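Corkow School extends library lending to the February break

2018-11-19

Corkow School has confirmed that pupils in all year groups will be able to borrow books from the school library over the February break. Loans were previously limited to term time. Each pupil may take up to 4 titles, to be returned on the first morning back.

The decision follows a trial with the lower school, in which 79 pupils took part and 1,704 loans were recorded. The library holds some 4,000 books.

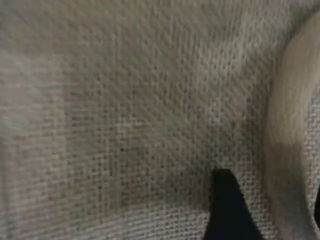
Photo: Teodor Haugen

Pupils who are studying a set text for English should speak to their class teacher before borrowing it, as copies are shared between groups. Reading records must be kept up to date during the break and signed by a parent or carer.

Firouzeh Asadi, head of English, said that the new arrangement would give pupils "a proper run at a longer book". Questions about lost or damaged items should be sent to Honeylyn Fajardo at the library desk.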